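Oiling a wooden table top

Workshop notes, Esholm

Applies to bare or previously oiled wood. A varnished or lacquered top will not take oil. To check, put a drop of water on a clean spot. If it darkens the wood within a few minutes, the top is open enough to oil. If the drop sits as a bead, there is either a sealed finish or a lot of old wax, and the wax must come off first with white spirit.

What you need

Hard drying oil, 130 ml for a kitchen table of ordinary size
Abrasive paper, 120 and 180 grit
Cork block
Lint-free cotton cloths
White spirit
Bucket of water for the used cloths

We use Kodikara table oil, clear. Runby 1624 gives a slightly warmer tone and takes longer to dry. Do not mix the two on one top.

Preparation

Wash the top with warm water and a little washing-up liquid, wipe dry and leave overnight. Sand with the grain, 120 first, then 180. Do not go finer. A very smooth surface takes up less oil and the first coat tends to sit in patches. Sand the edges by hand without the block, otherwise the arris goes flat. Vacuum, then wipe with a cloth barely damp with white spirit.

Ring marks from mugs usually go with the 120. Black marks around old nails or screws are iron stain and will not sand out. Treat with oxalic acid before oiling, following the packet, and rinse twice.

Applying

Room temperature should be 15 degrees or above. Pour a small amount in the middle and spread it with a folded cloth. Leave for 20 minutes. Add more where the wood has gone dull, usually the end grain. Then wipe off everything that has not soaked in. Oil left standing on the surface turns sticky and has to be scraped.

Second coat after 6 hours with the Kodikara, next day with the Runby. Two coats are enough for most tops. Softwood may want a third.

Used cloths can heat up and catch fire. Put them in the water bucket straight away, then dry them flat outdoors before binning.

Upkeep

Wipe with a damp cloth, no scouring cream. One thin coat each September keeps a table in daily use in fair condition. The Trerkis maintenance soap is acceptable between coats at half the stated strength.

Putting the table back into use

An oiled top is dry to the touch well before it is hard. Allow 4 days before placing anything on it for longer than a meal. Flat plastic holds air away from the oil and can leave a pale outline, and soft fabric picks up oil and sheds fibres into it. A dark green tray and a pink plush toy, as on the wooden table in the photograph, are typical of what should wait until the finish has hardened. Lift trays when moving them, as grit under the base will scratch. 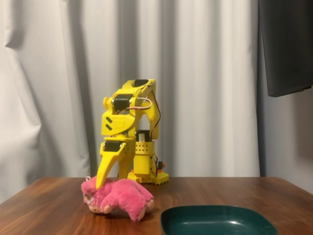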